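Interrupted suture (practice)

An interrupted suture is a row of single stitches, each knotted and cut on its own. If one fails the rest still hold. Slower than a running stitch, uses more thread. Usually learned on a synthetic tissue pad such as the Pillano.

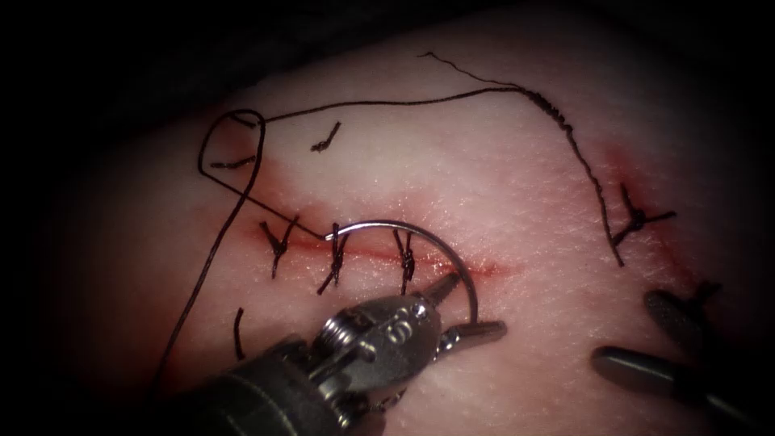
Even spacing matters most, then knot tension. Too tight and the edges pucker. Tails are cut short but not flush, or the knot can slip. Braided thread grips well, and is easyer for beginners to tie.
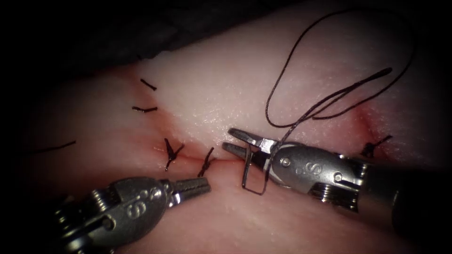
Pads

Reusable until the cuts crowd eachother. The Mamo pad is thinner, sold in packs of 11.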